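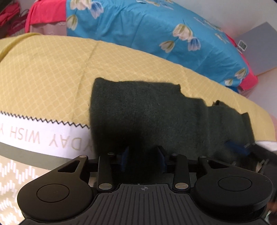 Prinenville, Thursday. Photo: Rok Lazarević

**Library's late nights bring busiest August on record**

2 min read | 14 shares | 6 comments

Prinenville library lent 3,156 books in August, the most it has ever managed in a single month, and staff say the new late opening is what did it.

The doors now stay open until 10pm every Thursday. It began in June as a trial, with a pot of tea on the front desk and very little fuss, and by the middle of the summer there was a queue at the returns slot at nine in the evening. On a Thursday! In the holidays!

"I thought we might get a few students and the odd person sheltering from the rain," said head librarian Ankica Gashi. "The first week we had 20 people, and I was delighted with that. Last week it was 100 and we ran out of chairs upstairs."

Crime novels are still the most borrowed, as they have been for years, but cookery has jumped to second place and the poetry shelves, which had been heading for a smaller corner by the stairs, are staying put. Large print has done well too. Gashi has ordered 60 more titles, most of them due before the clocks go back.

A good part of the late crowd are people who simply could never get there before. Todor Zupan works shifts at the Karagiannis bakery on the ring road and had not held a library card since he was at school. He has now read his way through a whole series of sea stories and is on the waiting list for the next one.

"I finish at six, I eat, I sleep for an hour and then I come here," he said. "My daughter does her homework at the big table and I read. It's the best evening of our week."

Then there are the readings. At eight o'clock anyone can stand up in the old map room and read a page or two aloud from whatever they have just enjoyed. It sounds as if it ought to be awkward, and for the first five minutes it was, but on the night we went along there was a ghost story, a chapter on beekeeping, half a recipe for plum dumplings and a very funny letter from a gardening book that had the whole room in stitches.

Mimoza Janevski, who read the ghost story, has been practising on her neighbours. "You have to slow right down," she said. "I rushed it the first time and lost the ending completely, so I came back and did it again the week after. They were very kind about it."

The council agreed this week to keep the late opening going until spring. Saturday hours stay as they are, and the children's room will still close at 7pm, although families are welcome to take books through to the main hall after that.

Next up is a swap shelf for jigsaws and board games, which should be in place by the end of the month. Jigsaws need to be complete and in their box, with a note on the lid if a piece is missing.

Readings start at 8pm in the map room, first floor, and there is no need to book. Library cards are free and can be made at the desk while you wait.

6 comments | Share this story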